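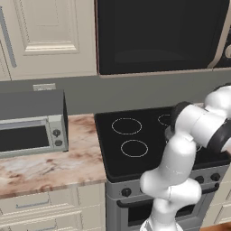
4.2 Incident reporting and the ceasefire line at Stovport

The ceasefire between the two administrations of the Nasurville valley is monitored by means of written incident reports, which each side sends to the joint liaison office in Stovport. A report must name the place, the hour, the type of weapon and the side which is believed to have fired first. In our coding we treat a report as a formal model of an event, and a model keeps only what its maker has chosen to keep. In the rendered kitchen in Figure 1 the burners of the cooktop are drawn as thin gray circles on a flat black surface, and a reader accepts them as burners although very little is given. The liaison officers read the reports in a similar way. A line such as "small arms, north bank, short duration" is accepted as an exchange of fire, and the missing parts are supplied from habit.

Figure 1. Rendered scene with a white robotic arm over a black cooktop.

The material of this section consists of the reports filed for the Jatetti sector during April, together with the protest notes that refer to them. The sector was selected for two reasons. It contains the only bridge which remained open to civilians in the whole period, and both sides kept a post within sight of it. We can therefore compare two descriptions of the same event more often here than in the other sectors. In total 29 events were reported by both sides. Events reported by one side only are discussed in Section 4.3 and are left out of the present comparison.

For each pair of reports we coded the agreement on place, hour, weapon and first fire. Agreement on place is high, and this is easy to understand, as both sides use the same numbered map. The hour is more difficult. The northern administration writes the time at which firing started, while the southern administration often writes the time at which the post commander was informed. When this difference is taken into account, most of the disagreements on the hour disappear. Agreement on the weapon is weaker. Mortar fire is named as "heavy" by the side that receives it and is frequently not named at all by the other side. On the question of first fire we found agreement in only 2 pairs, and in both of them the responsible side described the shooting as an accident.

The protest notes follow a different logic from the reports. A note is normally handed over to a representative of the other side, who is asked to come to the ministry, and its text is published the same evening. We observed that the published text is shorter than the report on which it is based but contains more evaluative words. "Unprovoked" does not occur in any field report from the sector, and it occurs in nearly every note. The note of May 3, 2018 shows this clearly. The report behind it speaks of a damaged roof and a wounded farmer at a distance of 100 meters from the southern post; the note speaks of a deliberate attack on the peaceful population of Jatetti and gives no distance.

It would be too simple to conclude from this that the notes are only propaganda. Following the approach of the Ó Gríofa study on border protests, we consider a note as a message with several receivers – the other government, the domestic press, and the mediators, who keep an archive of all notes and quote from them in later talks. A ministry that does not protest may find its silence used as an argument. Several of the officials we interviewed mentioned this concern without being asked about it, and one of them described the archive as the true addressee of his work.

Two limits of the data should be mentioned. First, the reports of the southern side were available to us only in translation, and the translators did not always keep the same term for the same weapon. Second, the civilian population of the sector is small, fewer than 1,000 persons, so that even one casualty changes the tone of the correspondence for many days. We have not tried to correct for this effect. The comparison with the more populated sectors west of Stovport, where both the reports and the notes have a more regular form, is given in the next section.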